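Sorting bins: June changeover

Sort bins now stand in pairs on the Iltgate bench, long side to long side, with a spring clamp at each end of the join. Check both clamps at the start of a shift. Loose items go in the front bin until they are labelled.

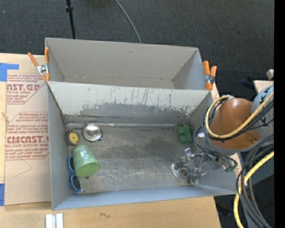 Worn bins

Scratches and chipped paint on the inner walls are acceptable. Report dents deeper than 3 mm to Akua Alhassan, quoting form 1431. Replacement grey bins are stock item 1270.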